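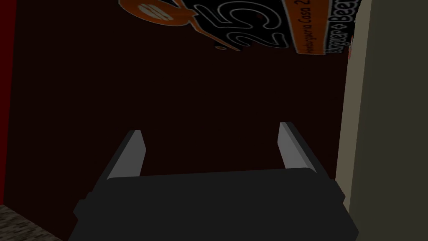
Why does the Helham town council want to change the way its chair is chosen?
Because the current rule lets the chair's own party fill the seat for as long as it holds a majority, and the council's deputy chair wants the post to rotate every 2 years.

I met the deputy chair on 17 October 2018 in her office on the second floor of the town hall. She had set aside half an hour and we used nearly all of it. The proposal had gone to the members the night before, and she was still taking calls from people who wanted to know what was in it.

"It's a short text," she said. "Three pages. Most of it is the old rule with the dates changed."

The old rule was written when the council had 9 members. It now has 12, from 3 parties, and the largest of them has held the chair without a break since the council was enlarged. The deputy chair belongs to the smallest. I asked whether that was why she had brought the proposal. She said it was part of the reason and that she saw no point in pretending otherwise.

"The chair sets the agenda," she said. "We asked for a debate on the Braseck road in February. It still hasn't been listed." 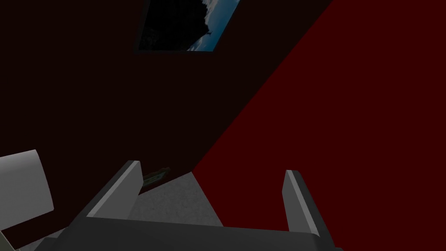

She went on to the petition, which was handed in with 306 signatures. Under the bylaws a petition of that size has to be answered in writing, but there is no deadline for the answer. Her proposal would add one, of 30 days. She expects this part to pass even if the rotation does not.

We talked for a while about the Dradura district, where the council adopted a similar rule. She had read its minutes and thought the handovers had gone well enough, although the second one was delayed by an argument over staff. "They had to decide if the clerk works for the chair or for the council," she said. "We would need to settle that first."

The majority party has not said how it will vote. Its leader did not reply to my request for comment. The deputy chair counts five members in favor and needs seven. When I asked where the other two would come from, she said she would rather not discuss that before the vote.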